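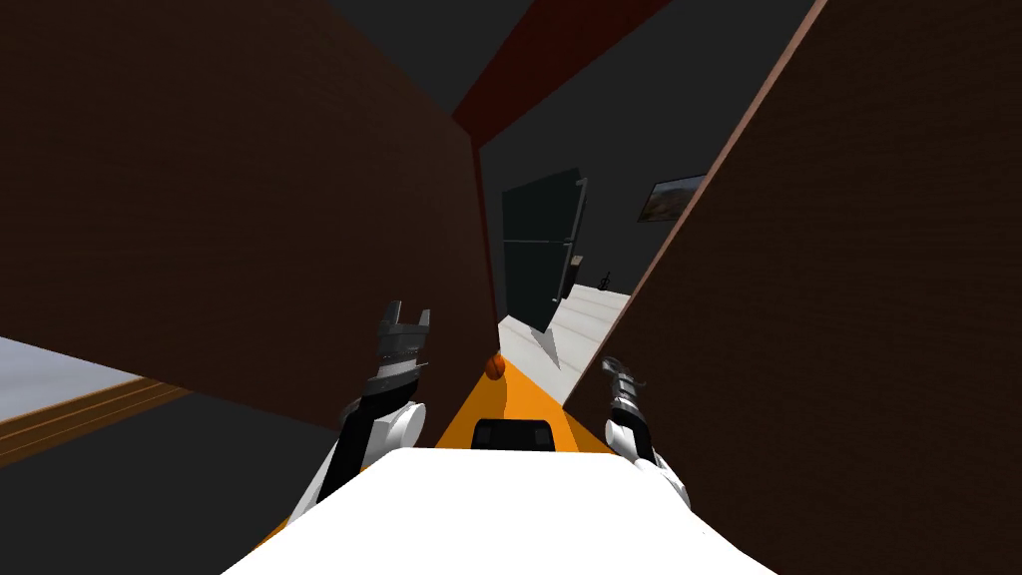

February 27, 2019. Read through the Kvam kitchen results before lunch. Fetching a dropped item is still the weak task. With an orange ball low in the gap between two brown panels, partly behind the corner of one, the planner has to pick an arm before it has a full outline of the target. Simulated runs so far: 2487. I would not trust it with a real floor yet, let alone with dishes.

Naomi Kashindye wants the grasp timeout raised to 300 seconds. I could pick up the ball, wipe the counter and load a dishwasher in that time. Agreed to two more batches at the old limit, then we compare. Usness build still fails on the second machine.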